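Floor and Safety Marking Assistant (fixed term)

Zelar is seeking to appoint a Floor and Safety Marking Assistant for its workshop building at Skakia. The post is offered for a fixed term at 312 hours, with the possibility of extension, and reports to the Site Manager, Benedito Tavares.

The postholder will be responsible for the condition of the painted walkways and for the correct placing and storage of traffic cones and other temporary markers. Duties include inspecting floor lines for wear, repainting where required, and keeping marked routes free of obstruction.
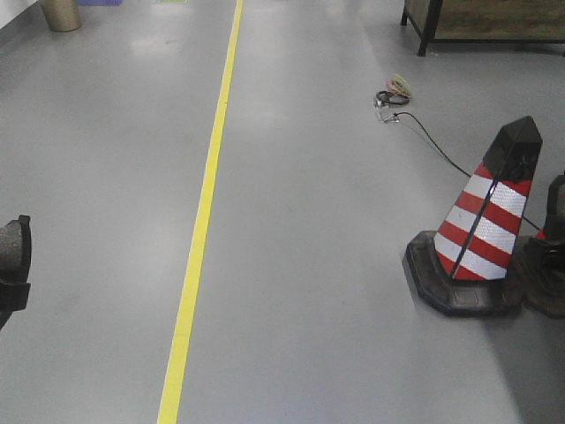

The postholder will also check work areas for trailing cables, report any that cannot be put away safely, and maintain a written record of each inspection. Some lifting and kneeling is involved. Protective footwear will be supplied.

Applicants should have experience of building upkeep, warehousing or a similar field, and should be able to follow written instructions without close supervision. Previous work with floor paints and coatings is desirable. Training in the site's own procedures will be given during the first 2 weeks.

Applications should consist of a covering letter and the names of 2 referees, and should be addressed to Benedito Tavares, quoting reference 402. The closing date is 8 November 2021. Late applications will not be considered.

Related vacancies
Stores Assistant, Zelar Skakia
Evening Cleaner, Cuno Building
Joinery Technician, Begović Workshop
Reception Cover (part time)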